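About Satemel

Satemel supplies replacement parts, service documents and repair training for office printing equipment. Our customers are independent repair shops, school districts, print rooms, county offices and a good many households that would prefer to keep a working printer working. The company was founded by Akihiko Kobori and Pao-chu Liao, who had both spent years in field service before deciding to open a parts counter of their own.

The company occupies a single building on MacLeod Street. The parts counter and the training room are on the ground floor. The repair benches and the document library are upstairs, and the warehouse is at the rear, with its own entrance for deliveries and collections.

How the company began

Mr. Kobori serviced copiers and wide-format printers under contract to several dealers. In that work he kept his own set of notes on each model, with the part numbers that had changed between production runs and the screws that were easily mistaken for one another. Technicians from other firms began asking for copies. Ms. Liao, who managed parts purchasing for one of those dealers, suggested that the notes be set in order, indexed and kept in one place together with the parts they referred to.

The first stock consisted of pickup rollers, separation pads and fuser sleeves for 94 printer models. These were chosen from Ms. Liao's purchasing records as the parts most often ordered and most often out of stock. Waste ink pads and carriage belts were added in the second year, when the company began to accept inkjet work. Wide-format parts followed when Shigeru Murakami joined as head of the repair department, a position he still holds.

What we do

Our work falls under four headings: parts, documents, bench repair and training. Each has its own staff and its own telephone extension, although inquiries that reach the wrong desk will be passed along.

Parts. We stock mechanical and electrical parts for laser and inkjet printers, including feed assemblies, maintenance stations, power supplies, formatter boards and front panels. Every part is listed under the number printed on the part itself as well as the number used in the parts list for the machine, as the two frequently differ. Where a number has been superseded, the catalog entry shows the old number and the new one, and states whether the newer part requires any change to the surrounding assembly.

Used parts are sold only when no new part is available. They are removed from machines at our own benches, inspected, and marked as used on the catalog page, on the invoice and on the label. Print heads are not sold used under any circumstances.

Documents. The document library holds exploded diagrams, parts lists, disassembly guides and error code tables. Many were written by our own staff. Others are supplied under agreement and may be read only by registered repair businesses. Yuzuki Yagi, who oversees the library, asks that corrections be sent with the model number, the page and a short statement of the error. Corrections that are confirmed appear in the next revision of the document, with the date of the change noted on its final page.

We do not distribute copied manufacturer manuals, and we do not sell activation codes or reset keys. Requests for these are received daily. Customers whose printers report a full waste ink counter are advised to have the pads replaced before the counter is cleared, and our repair department performs both steps as a single service. 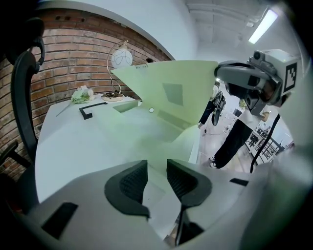
Bench repair. Printers may be brought to the counter or shipped to us after a return number has been issued. Each machine is examined at no charge, and the customer receives a written estimate listing parts and labor separately. No work begins until the estimate has been approved. If the customer declines the repair, the machine is returned in the condition in which it was received, and only return shipping is payable. Machines left unclaimed after two written reminders are dismantled for parts.

The repair department does not accept printers that have been exposed to flood or fire. It does accept machines on which repair has already been attempted elsewhere, including those that arrive partly disassembled, provided that all removed parts are included in a labeled bag.

Training. The training program was established by Asger Nørgaard, who taught electrical maintenance at a technical college before joining the company. The introductory course lasts 5 days and covers paper path, imaging, power, basic network faults and the correct reading of a parts diagram. Students work on complete machines from the first morning. An advanced course on wide-format equipment is offered each October and is open to those who have completed the introductory course or who can show equivalent experience in the field.

School districts and public offices may arrange a shorter course on their own premises, using their own equipment. These courses are intended for the staff member who is called first when a printer stops, and they concentrate on cleaning, roller replacement and the safe removal of jammed paper.

The Trastari catalog

Our parts catalog runs on a system known as Trastari, which was developed within the company and replaced the original card index. A customer may search by model, by part number or by symptom. The symptom search was compiled from the notes of our own technicians and is reviewed by Mr. Murakami whenever a new model enters the catalog. A search for repeating marks on the page, for example, will ask for the distance between the marks and will then list the rollers whose circumference matches that distance.

Trastari shows the quantity of each part on hand at the time of the search. When an item is not on hand, the catalog gives the expected arrival date supplied to us, and no order is charged until the part has left the warehouse. Registered repair businesses may also view the order history for each machine they service, which many use in place of a separate maintenance log.

The Cakala program

Cakala is our equipment reuse program. Offices that are replacing printers may donate machines that are still complete. These are cleaned, fitted with new rollers and pads, tested over a run of 500 pages, and then placed with schools and community organizations. A machine that does not complete the run is returned to the bench or set aside for dismantling.

Organizations wishing to receive a printer should apply in writing, stating the number of pages they expect to print each month and the computers to which the printer will be connected. Preference is given to applicants within delivery distance of our building. A first set of supplies is included with each machine. Recipients are responsible for supplies after that date, but may purchase parts at the trade price for as long as the printer remains in their use.

Our commitments to customers

All new parts carry a warranty against defects in material and manufacture. Bench repairs are warranted separately, and the terms are printed on the back of the repair invoice. A claim under either warranty requires the invoice number only. The original packaging is not required, although customers are asked to pack returned boards in an antistatic bag.

Catalog prices are the same at the counter, by telephone and online. Repair businesses with a trade account receive a fixed discount, which does not vary with the size of the order. Orders over 300 dollars are shipped without charge to addresses in the contiguous states. Orders received before 2:00 p.m. leave the warehouse the same business day.

Customer records are kept for the purposes of warranty and order history. They are not sold or lent. Printers sent for repair sometimes contain stored documents, address books or network passwords, and the repair department clears this information on request. A customer who would like it cleared should check the box on the return form before shipping the machine.

Working with us

The company employs bench technicians, warehouse staff, technical writers and instructors. Open positions are posted at the counter and on the employment page. Applicants for bench positions are asked to complete a practical exercise, for which they are paid at the starting rate. Graduates of the training program are considered on the same terms as all other applicants.

Suppliers who wish to offer parts should write to Ms. Liao with a price list and samples. Samples are tested in our own machines before any order is placed and cannot be returned.

Contact

The parts counter is open from 8:00 a.m. to 5:30 p.m. on business days. Technical questions are best sent in writing, with the full model number and the exact wording of any error message. Visitors to the repair department should sign in at the counter, where a member of the staff will bring them upstairs.

17 shares

3 comments

rollerguy_tom
Got the separation pad and the spring that goes behind it, fits fine. The old number on my part was not the one in the book so glad the search took both.

Denise
Do you still take inkjets in for the waste pad job? Mine has the two lights blinking back and forth. I called at lunch but got the training desk.

Satemel Parts Counter
Denise, yes, we do. Please request a return number and include the full model number from the label on the back of the printer. The repair department will send a written estimate.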